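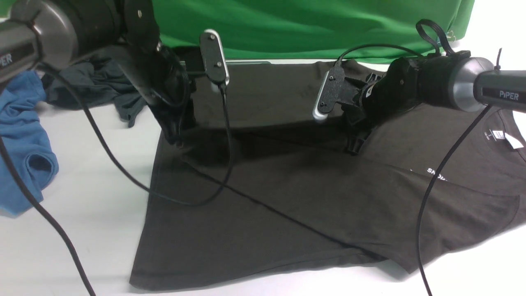 Dark brown shirt laid out on the white table, blue one and the grey-teal one still in the pile at left.

August 24, 2026 — folding table, shirts

Started on the T-shirts today. Long sleeves and towels can wait until these are settled. The lot from Bakport is 34 shirts, all short sleeve, mixed sizes, and Griet Van Loon washed them all on the same program so we are comparing like with like.

Fold in use is the Meijer fold: sides in to the middle, sleeves back over, bottom up to the chest, then once more. Target is a packet 24 cm wide so it fits the Sumen shelf boxes. Adult mediums come out right if the side folds meet at the center of the collar. Larges need a bit of overlap. I wrote the overlap on the inside of the cupboard door in pencil.

Notes on the dark ones:
— Nearly black on white is easy for the outline. Hem and sleeve edges stand out well against the table.
— Inside the outline it is the opposite. Creases in dark brown are hard to see, and I missed a tuck under the left sleeve twice. Side lighting would help. Obed Dramani has a lamp with a clamp, will ask.
— The dark brown and the black look the same after lunch when the sun is off that side of the room. Sort those in the morning.

Spreading out takes longer than folding. If the shirt goes down with the shoulders square, the rest is quick. If it goes down twisted, smoothing it only moves the wrinkle around, and it is faster to pick it up by the shoulders and lay it again. Tried this with 3 shirts, same result each time.

The pile: shirts left bunched up pick up new creases near the collar. Gerrit wants them stacked flat before folding. I think that is double work, but I said I would do half the lot his way and compare.

Green cloth stays up behind the table for now. It sagged in July and got caught under a shirt, so check the clips before starting.

Box 476 is the one for finished packets. Do not use it for rejects, those go back to Griet with a note pinned on.

To do:
— ask Obed about the lamp
— wipe table, lint shows up after the dark shirts
— cut a new card template, old one has a bent corner
— Khrystyna Pavliuk needs the size list by Wednesday
— blue and grey-teal shirts next, then the rest of the darks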